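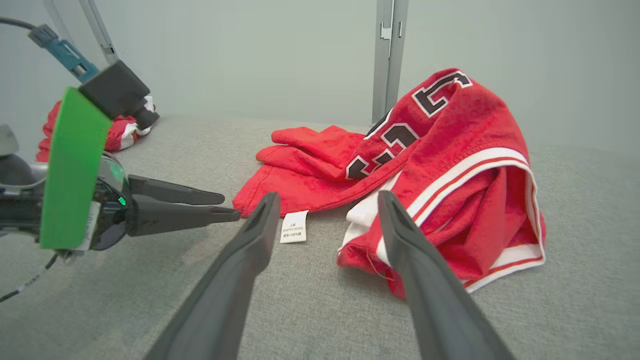 Figure 7.1 Two arms at a folding table, with a red jersey and shorts waiting. The small white care label is hanging between the fingers of the right gripper.

Chapter 7
When the Gripper Thinks It's Done

I want to start this chapter with a torn jersey, and I'd like you to keep that care label in mind while you read.

A few years back I spent most of a winter at Nutaswood, a laundry and repair shop that handles team uniforms for schools and small leagues. They'd put in a two-armed folding station, and I'd been asked to help write the safety checks for it. Basketball sets were the big seasonal job. A jersey and a pair of shorts come out of the bin in a heap, the arms pull them apart, and each piece gets flattened and folded. Anyone who has folded a slippery mesh shirt on a bed knows the trouble. It won't lie still, it hides its own corners, and the bit you grab is hardly ever the bit you meant to grab.

We'd been running for weeks without anything worse than an ugly fold. Then, one morning in March, Ruoxi Ding was at the station when the right gripper closed on what the software had marked as the bottom hem of a jersey. It was a care label. The label held for a moment, the arm kept lifting, and the stitching let go and took a strip of mesh with it. The arm went right on with its program. It folded air, very neatly, and reported a finished piece.

Ruoxi hit the stop button and came to find me with the jersey in one hand and the label in the other. "It says it's happy," she told me.

I've told that story to every class since, and students always want to talk about the label first. Fair enough! A label is small, it sticks out, and to a camera it can look a lot like a corner. We did fix that part, and you'll see how in Section 7.3. But the label was the small problem. The big one was that the machine lost its grip, damaged what it was holding, and had no idea that either thing had happened.

So why didn't it know? When we dug through the logs (Mingxuan Peng did the digging, I mostly brought coffee) we found three separate places where the fault could have been caught.

The first was the grip check. Our software looked at how far apart the fingers were after closing. If they stopped before they were fully shut, something had to be between them, so the check passed. A label folded over on itself is thick enough to pass. The check was asking whether the gripper had something, and we'd all been reading it as whether the gripper had the right thing.

The second was the pull force. The arm could feel how hard it was tugging, and there was a limit set in the software. That limit was 95 percent of what the arm could safely take. Read that again, because I read it four or five times myself before it sank in. The number protected the arm. It had been copied over from a job moving plastic crates, and it didn't protect the cloth at all.

The third was the end check. After the last fold, the program marked the piece as done. It didn't look at the table. It had carried out every step, and to the program that was the same as finishing the job.

Each of these was a sensible choice when somebody made it. I made one of them. I'm not going to say which — you can guess by the end of the chapter.

We went back through the last 100 pieces the station had called good and checked them by hand at the big table. Eighteen had a pulled seam or a stretched spot near a label. They'd all been reported as fine. That was a long afternoon, and Manuela Pagano, who ran the floor, had to phone a couple of coaches.

Now, a ripped jersey isn't a tragedy. I use it because it's cheap and easy to picture, and the same kind of mistake turns up where the stakes are a lot higher. A gripper that can't tell cloth from a label may not be able to tell cloth from a sleeve with a person's arm in it. We'll come to a case like that in Section 7.5, from the packing line at Foltmont, and I'd ask you to read it slowly.

Words you'll need in this chapter

Silent fault: something goes wrong and the machine carries on without reporting it.

False success: the machine reports that a job is finished when it isn't.

Proxy check: a test that measures something easy (finger gap, say) in place of the thing you care about.

Protective limit: a set value that stops the machine. Always ask what it protects.

Before you go on

Look back at Figure 7.1. Pick one spot on the red clothing where you'd want a finger to close, and one where you wouldn't. Then write down what the machine would have to sense to tell them apart. Keep your notes, we'll use them in Section 7.2.

7.1 What a grip check can and can't tell you

Let's take the finger gap first. It's the oldest check in the book, and you'll meet it on nearly every gripper you work with.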